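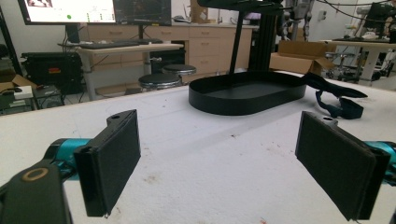 Līga Dambrauskienė asked me whether a mixtape and an album are the same thing, and if they are, why do we need two words? Great question, Līga, and I've been chewing on it all morning!

Okay, so let's start with the album. An album is a bunch of songs by one singer or band, put in an order on purpose. My favorite band when I was nine was called Stefanou, and their album Melness had a super quiet song right after the loudest one. I used to think that was a mistake. Nope! They wanted my ears to get a rest.

A mixtape is a bit looser. Way back before phones played music, people had cassettes — little plastic boxes with a long, skinny ribbon of tape wound up inside. You could record songs onto the ribbon, one after another, and give it to a friend. My cousin made me one and wrote the song names on the card in purple pen (she spelled half of them wrong). If you wanted to hear song six, you had to hold down a button and guess when to stop.

Later on, rappers and DJs started making mixtapes of their own music. They'd try out funny voices, borrow a beat, or invite friends to rap a verse. Lots of them gave the tapes away for free. These days a mixtape usually has no tape in it at all, and people still use the word!

Then there's the compilation, which is a big word for a collection. Sometimes it's songs by lots of different artists. Sometimes it's one artist's older songs gathered up in one place. I have one called Arkthorpe with 3 songs on it that I skip every single time, sorry, Arkthorpe.

So who decides which word to use? Mostly the person who made the music. A producer named Wamix put out a mixtape last July that sounds exactly like an album to me, but Wamix says mixtape, so mixtape it is.

Oh, and a producer is the person who helps build the song. They might make the drum sounds, pick which take of the singing is best, or say "let's try it slower." Some producers do all of it alone in a bedroom with a laptop and headphones.

Want to make your own? Pick five songs you love. Play them in one order, then swap the first and the last and listen again. Tell me which way you liked better, and what you're going to call it!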